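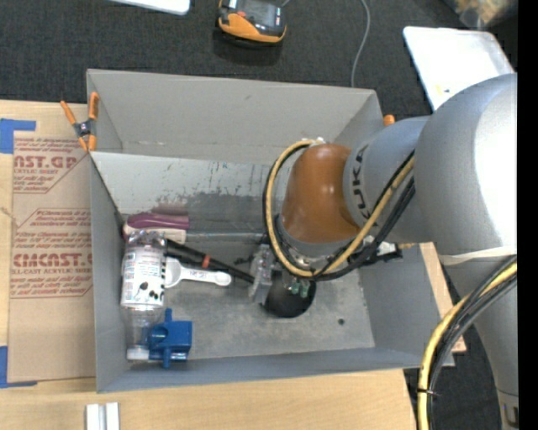
Telari Bin Set

README, version 6
Last edited 30 January 2024

Teleoperated picking from an open-topped box with a KUKA arm and a parallel gripper. Recorded at the Stosthorpe lab. Maintained by Gwenllian Bevan.

Contents

1752 recorded episodes. 1246 of them are marked complete, meaning the operator finished the task as written on the task card. The rest are marked partial or aborted and are kept in the same folders. Filter on the status field if you only want complete ones.

One episode is one task from start pose to start pose. Most tasks are of the form "pick up the named object and put it down in another part of the box." A smaller group asks the operator to push or turn an object without lifting it.

Setup

The box is gray with sloped inner walls and sits on a light wooden table. It is clamped with orange spring clamps. The walls and floor are scuffed and marked, and we have left them that way. If you train on color segmentation, be aware that the dark marks on the left wall and the small dark hole in the floor can be picked up as objects.

The fixed camera sees the box, the arm and part of the floor past the table. Things outside the box change between sessions and are not labeled. The arm often covers part of the box, and the object under the gripper is usually at least partly hidden from this view. Use the wrist camera stream for the last part of the approach.

Objects

Household and workshop items. A typical layout has several things lined up along one wall, for example a clear plastic bottle with a white cap, a white measuring spoon, a blue plastic clamp or valve, and a brush or comb with a pink and maroon handle. Thin objects such as rods are in many layouts and are the hardest class. Expect a lot of aborted episodes there.

Object names come from the task card and were typed in by the operator, so spelling varies. "Brush," "hairbrush" and "comb" may all mean the same item. A cleaned list is in objects_merged.csv, but the raw names are still in each episode file.

How the demonstrations were given

Two methods are used.

Remote control. The operator holds a tracked hand controller and the gripper follows its motion at reduced scale. Releasing the side button freezes the arm so the operator can reposition their hand. These freezes show up as flat sections in the joint data. We did not cut them out. There is a clutch flag in each row if you want to drop them.

Hand guiding. The operator puts the arm in compliant mode and moves it by the wrist. The gripper is opened and closed with a foot pedal. Hands and sleeves are visible in these recordings. Joint torques in hand-guided episodes include the operator's push and should not be compared with the remote ones.

The method field is either "remote" or "guided." Some 500 episodes are guided.

Files

episodes/ - one folder per episode, with joint states, gripper width, both video streams and the task card text
objects_merged.csv - cleaned object names
splits/ - train and test lists. The test list holds out whole layouts, so no test layout is seen in training
tools/replay.py - plays an episode back in the viewer. It does not drive the arm

Timestamps are in seconds from the start of the episode. Gripper width is in millimeters. Positions are in the robot base frame. Before version 4 they were in the table frame, so do not mix old and new downloads.

Known problems

- Video and joint data drift apart slightly in the longest remote episodes. Align on the gripper close event if this matters to you.
- Gripper width is noisy when the fingers are nearly shut. A thin rod can read the same as an empty grip.
- A few episodes from July have the wrist stream upside down. They are listed in flipped.txt.
- The cables on the arm shift when the wrist turns far. Operators learned to avoid some poses for this reason, and the data is thin on those poses.
- Status was set by the operator at the end of each episode and was not checked by a second person.

Use

The set was collected for the Plovalico project, to train policies that copy short picking motions. It has been used for that and for grasp point prediction. It is not suited to measuring cycle time. Operators were told to go slowly, and they did.

The Mercado set uses the same file layout but a different gripper. The loader reads both. Keep them apart when you report results.

Changes in version 6

Added the clutch flag. Fixed the task card text in episodes where it had been cut short. Removed duplicate folders left over from version 5.

Send corrections to Gwenllian with the episode number and the version you downloaded.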